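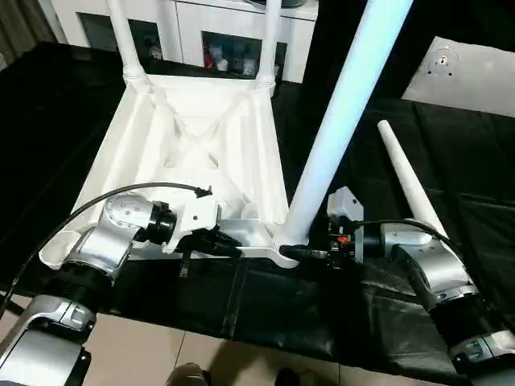
White chair turned over on the table, underside of the seat facing up

Wobbly chairs after the move, glue or replace?

hlodhi
Posted Friday, March 14, 2025
We rent out a hall for family parties and own 18 white chairs with turned legs. We moved to the new place on Orozco Street in August and 7 of them have wobbled ever since. The floor is old tile and not very flat. Do I glue the legs, put pads on the feet, or buy new? Vastlow quoted me $1,868 for a full set delivered, and I'd like to avoid that.

sarita_a
Check the floor first. Take one wobbly chair to a flat spot, a garage slab or a kitchen counter, and see if it still rocks. I threw out two good stools before I learned my porch sloped.

Wusteck
Skip the floor test and glue them. Seven wobbly chairs means seven loose joints. Epoxy, clamp overnight, done.

PSandhu
Disagree with Wusteck. Glue over old glue or paint doesn't hold. If a leg moves by hand, take it off, clean the joint down to bare material and then decide. Some legs are only held by a bolt that needs a quarter turn. Also, not every epoxy sticks to every plastic, so read the label if yours are molded.

Wusteck
I've glued kitchen chairs for 13 years and only had one come back.

PSandhu
Kitchen chairs at home, sure. Party chairs get leaned back on by large uncles.

hlodhi
Tried the garage slab tonight. Four of them sit flat there, so that's the tile. The other three still rock, and on two I can turn a leg by hand.

sarita_a
Felt pads for the four then. Get the screw-in kind, the sticky ones slide off in warm weather.

ankit_k
Rubber feet grip tile better than felt - felt picks up grit and scratches. And mark the three bad chairs with tape so they don't get mixed back in with the rest.

hlodhi
Tape is on. Pramila, what do you use to clean the joint?

PSandhu
A scraper and 80 grit paper. Wipe off the dust before anything goes back together.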